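4.2 What the club did with the simulated table

By March our student club at Berkerstead had stopped fighting over the one real arm and moved most of the practice into simulation, which I was very happy about (my evenings came back!). We ran everything on the Mistov setup, and the task was the one from the Cotstead student challenge: reach in among things on a tabletop and bring the one you're asked for to the front. I'd split the students into 3 teams, and between them they logged 2,820 tries. Of those, 669 went into the comparison in this section, and the rest were warm-ups, restarts and a fair amount of messing around.

What surprised me most was how much the teams argued about big objects. A small thing you can just go and pinch, but a wide one hides whatever stands behind it, and the students had to decide early on whether to go around or over. Two teams went around. The third borrowed the Głowacki planner from last year's club and went over, and they were pretty smug about it for a while. Figure 3 has the ridged bowl with the bottle and the white box farther back, and the tip of the gripper down in front.

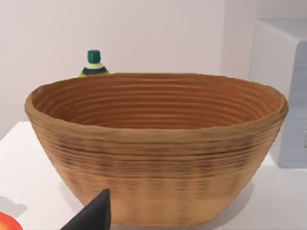

Figure 3. Bowl layout, simulated.

Did students need to know how to program before joining? Most had written a little code in class, and we taught the rest during the first 2 meetings.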